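Skerneo > Workroom > Gallery > Cloths and tables

Last updated: March 7, 2020

Cloths and tables

The workroom at Skerneo is where we fold, sort and pack household cloth before it goes out. It has white tables, plain curtains and a lot of floor to sweep. This page is for people who have asked what the room looks like on an ordinary day, and for new packers who want to know where they will be standing. More pictures will be added in May, when the shelving is in.

The near table is for cloth only. Pieces are opened out flat, checked for pulls and stains, then folded toward the middle. A large piece takes up most of the surface, so we do those first and leave the napkins and towels until later. The pale colors are the slow ones - you have to look at them from two sides before a mark shows up.

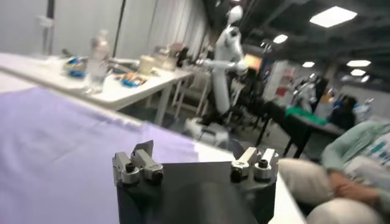

Creases are left alone at this stage. Pressing is done at Urnik, two doors down, and anything we smooth out by hand only gets folded again for the trip. The lavender came in with the last Lendance order, along with a gray and an off-white that we liked less. It picks up lint, so the tabletop gets wiped before it is opened.

The long white table at the back is for everything else. Small packaged goods get put down there until they have a box, and so do water bottles. Drinks stay off the cloth table. We had one spill last year and it cost us 30 napkins.

Some notes on the room, as people write in about it:

The tables are the Filip model, bought secondhand. The thin metal legs are lighter than they look and one person can move a table alone.

The curtains stay closed most of the day. Direct sun faded a stack of blue towels in our first summer here.

A full day is around 500 pieces, counting small ones. Large cloths go 90 to a pallet, with a sheet of paper between layers.

Orders for plain cloth are open again. Lavender is limited to what is on the shelf, and we don't plan to restock it before May.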